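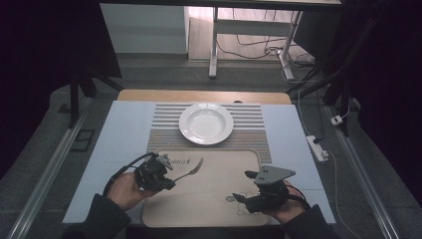 The striped placemat with the wide-rim plate on it, and the beige tray in front.

Print | E-mail

Drukholm Table Set for One: Review

I bought the Drukholm set to replace a placemat that had curled up at the corners and a plate with a chip in it. The set comes with a woven placemat, a white ceramic plate, a metal fork and a small serving tray. I paid $53 for it at the Dustau store. It is item 2099 if you are looking it up, and you will need the number, as Drukholm sells another set under nearly the same name with a flat plate and no tray.

I have had it since October and used it most days, mainly for lunch and for supper when I eat alone. I bought a second one after the first month, so I now have 2 of everything. Most of what follows applies to both.

The placemat

The placemat is the best part of the set. It has horizontal bands in gray, white and tan, with a finer patterned band along the lower part. The colors are quiet and go with a white table. On a darker wood table the tan gets a bit lost, but the gray and white still show up well enough.

It lies flat. I had to leave the first one under a cutting board overnight when it came out of the box, as it had a fold line down the middle. The second one had the same fold and I didn't bother. It went away after a few days of use.

The size is right for a plate with some room left on either side for a fork and a folded napkin. There is not much space for a glass, and I put mine on the table. If you like everything to sit on the mat, get a wider one.

Crumbs do get down into the weave. I shake it over the sink after lunch and that takes care of most of them. For the finer band you may need a soft brush, as the threads are closer together there and dried rice likes to hang on. Tomato sauce came out of the gray part with cold water and dish soap. On one of the white bands it left a faint mark that I can still find if I look for it. Turmeric I can't speak to.

The care card says to wash by hand and dry flat. I put the second one through the machine on cold, inside a pillowcase, to see what would happen. It came out slightly narrower at one end and I pulled it back into shape while it was damp. I wouldn't make a habit of it.

One complaint is that it slides. There is nothing on the back to hold it, and on a smooth tabletop it moves when you push down hard with a fork. It is not bad enough to spill anything. I cut a piece of shelf liner to go under mine and that fixed it.

The plate

The plate is round and white, with a wide rim and a shallow bowl-shaped center. I thought at first that I would not like this shape, and now I use it more than my other plates. It holds pasta with a thin sauce, a stew that isn't too soupy, or a salad with a lot of dressing. It will not hold real soup. You would have to stop filling it so soon that it would not be worth sitting down.

The wide rim is handy for carrying. It also gives you a place to park bones, lemon wedges and bread crusts. The downside is that it takes up a lot of table and a lot of cabinet for the amount of food it holds. Mine just fits in the upper cabinet with the door shut. Measure yours first, especially if you have the shallow kind over a stove.

It is not a good plate for anything you need to cut. A pork chop sits down in the dip and the knife comes at it from a poor angle. Toast and sandwiches are also wrong for it, as the bread bridges over the center and rocks. For those I still get out a flat plate.

It has been in the dishwasher nearly every night. The glaze has stayed white, with a few gray scuffs in the center that come off with baking soda. The bottom rack is the place for it. In the top rack of my machine the rim catches on the spray arm and you hear it knocking.

In the microwave the rim gets warm, though not so hot that I need a towel for two minutes of leftovers.

The fork

There is not much to say about the fork. It is silver metal and plain, and it picks up food. The handle on mine is a little thicker than on the Ene forks I have had for years, and I find it easier to hold. It is also heavier toward the handle end, so if you rest it on the rim of the plate it tends to tip out onto the mat. Lay it beside the plate and you won't have that problem.

One tine on the second fork was bent slightly inward when it arrived. I straightened it with a spoon handle. I could have sent it back, but the store wanted the whole set returned in its box, and the box was already gone.

It doesn't match anything else in my drawer, and you can't buy the knife and spoon to go with it. I asked at the store. They said Drukholm only makes the fork for this set. I think that is a mistake on their part. A person who likes the fork is going to want the spoon.

The tray

The tray is the part people will either want or not want. It is rectangular, light beige, with rounded corners. There is dark cursive lettering near one corner and a black line drawing of a cartoon figure at the other end. It looks more like something for a child's room than the rest of the set does. Next to the gray and tan placemat it is a bit of an odd match. My guess is that it was added to the box later.

I would have chosen a plain one. That said, I use it a lot. It sits in front of the mat and holds whatever is waiting to be put on the table, or whatever is coming off it. At breakfast it takes toast and a small jar. When I have the table set up for something else I move the fork and napkin over on it and keep the rest of the surface clear. The rounded corners are easy to wipe.

The drawing has held up so far. I have washed the tray in the sink with a regular sponge, never the rough side, and the black lines are as dark as when I got it. I have kept it out of the dishwasher, as the card doesn't say one way or the other about it.

It is too small to carry a full meal to another room. The plate goes over the sides because of that rim. If you eat in front of the TV, the Zostau lap tray is a better buy. I have one of those too, and it is ugly, but it has a proper lip and room for a plate and a drink.

All of it together

Set out on a white table, the whole thing looks neat. The white plate shows up well against the stripes, and the stripes keep the table from looking bare. I have had it on a white board that I lay over my old wooden table when I need a flat clean surface, and also on the bare wood. I prefer the white.

It takes no time to set and very little to clear. The plate and fork go in the dishwasher, the mat gets a shake, and the tray gets wiped. It stores flat except for the plate. I keep the mat and tray standing up next to the baking sheets.

Price

The store page had 318 ratings when I looked, most of them good. The low ones were nearly all about chipped plates in shipping. I picked mine up in person and both were fine, but I would open the box at the counter if you can.

At $53 it is not cheap for one place setting. Bought separately, a mat and plate like these would come to a bit less, going by what else was on the shelf. You are paying for the tray whether you want it or not. If the store ever splits the set up, I would buy the mat and plate and skip the other two.

What I would change

Put something on the back of the mat so it doesn't slide. Sell the spoon. Offer the tray with no drawing on it. Don't fold the mat to get it in the box - roll it.

Who should get it

It suits someone who eats at a table, mostly food that goes in a shallow plate, and who has the cabinet space for a wide rim. It doesn't suit a family of five, as the cost adds up fast, or anyone who mostly eats sandwiches.

Ratings

Placemat: 4.5 out of 5
Plate: 4 out of 5
Fork: 3 out of 5
Tray: 3 out of 5
Overall: 4 out of 5

I would buy it again, and did. I'll add a note if the mat starts to fray at the ends, which is where my last one went first. So far there is one loose thread on the older mat, near the patterned band, and I have trimmed it.

Print this review
E-mail this review to a friend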